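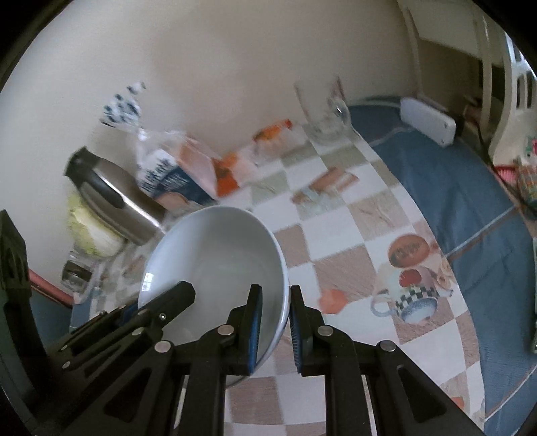 2 min read

Subject: Re: the serving line at Bech, and what happens to us

Hello all, and thank you for the kind notes after Wednesday.

Someone at the Trusotport kitchen wrote:

> We have 9 people on the morning shift and every one of them has asked me
> whether the Transide arms mean fewer hours. What did you tell yours?

I told mine what I knew, and it wasn't much in July. Our hours have stayed the same so far, but the work inside them has moved around quite a bit. We used to set out 200 breakfasts by hand, and my wrists could tell you all about it! Now a good part of the morning goes to teaching — one bowl, taken by the rim, over and over, with the bread and the mugs left on the table the way they would be at a real meal. Some of our crew love it. Others miss the chatter at the counter, and I do too, a little.

If I were you I'd ask Jokcombe to put the training time on the schedule as paid shift time, in writing. Ours wasn't at first, and it took us far too long to sort out.

Do write back and tell us how your people are feeling, and come visit any morning after 9. I'll put the coffee on.

Warmly,
the early crew at Bech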